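The Blue One

Plunderwood, Tue 29 June
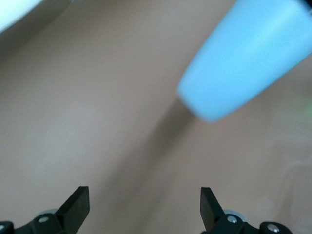

Lempi Kallio had until noon to clear her aunt's flat and it was gone ten already. Boxes everywhere. Tape lost, found, lost again. The man from Rautiainen was sending a van, forty dollars extra if it had to wait, and she did not have forty dollars extra. So – kitchen first. Then the hall. Then the big pinkish-beige top, which she had been walking past all morning, and over it now the blue thing, pale as a washed-out sky, round at the end, its shadow going off soft and slantwise underneath. She stopped. She hadn't meant to stop.

"What is that even," said Nicanor Orellana from the doorway. He had a lamp under each arm.

"Hers."

"Keep or go?"

She didn't know. Her aunt had kept buttons in it, or pencils, or the rent money in the bad years. Everybody in the family told it diffrently. Lempi remembered it rattling. She remembered being six and told to put it down, put it down now, and her aunt's slippers coming fast across the floor.

"Keep or go, Lempi. Van's at twelve."

"I heard you."

He went off down the stairs with the lamps. Bang of the street door. She could hear him arguing with somebody about the loading zone, then laughing, then nothing.

Six hundred, the dealer at Coner had offered. For the lot, furniture and all, her aunt's whole life in one number on the back of a receipt. She'd said yes over the phone, standing in line for coffee. Took maybe a minute. She'd been proud of how quick she was.

Twenty-six years in these rooms. The Fastwood shelves her aunt put up by herself, crooked, and would not let anyone fix. The drawer that only opened if you swore at it. The smell – cardamon, floor wax, the radiator.

Her phone buzzed. The van, early. Of course early.

She grabbed a towel out of the nearest box and rolled the blue thing up in it, twice around, ends tucked in like her aunt did with bread. It rattled. Small, dry, one knock and then a second. She held still and tipped it the other way to hear it again.

"Lempi!" From the stairs. "They're blocking the bus!"

"Coming."

She didn't look inside. Coat on, bag on her shoulder, the towel pushed down in it between her keys and the sandwich she never ate. Then she picked up the nearest box, which was the heavy one, and backed out through the door with it.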